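The Shape Sorter Returns to the Classroom
By Orsolya Pap
9 May 2020

Few teaching materials have changed as little as the shape sorter. The early learning center in Rustad keeps 25 of them in regular use, and its director, Hui-mei Chien, considers them the most dependable items on the shelf.

The center began replacing its older sets in November. Staff asked for a single thick block with all the openings on one face, so that a child could compare a circle with an oval or a star without turning anything over. The Lurketti catalog listed 300 sorting toys – most of them were boxes with a lid.

Pei-shan Chiang, who teaches the youngest group, introduces the cylinder first. It has no corners to line up and can be turned freely in the hand. The star is usually left for later weeks. Paired openings, which call for two pegs side by side, come last.

Blocks are kept on a low surface in a plain color, with other toys put away. 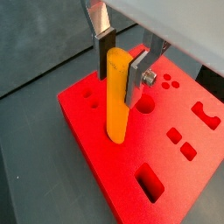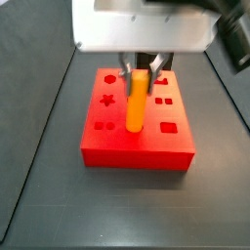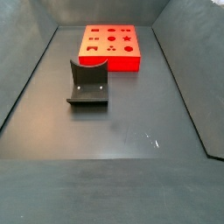
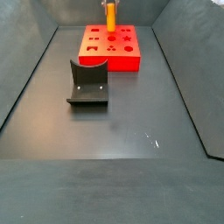
A red sorting block with openings of several shapes.

Should an adult correct a child who chooses the wrong opening?
Ms. Chien advises waiting. The piece will not fit, and most children will try another opening without being told. Help may be offered when the child looks up or sets the piece aside.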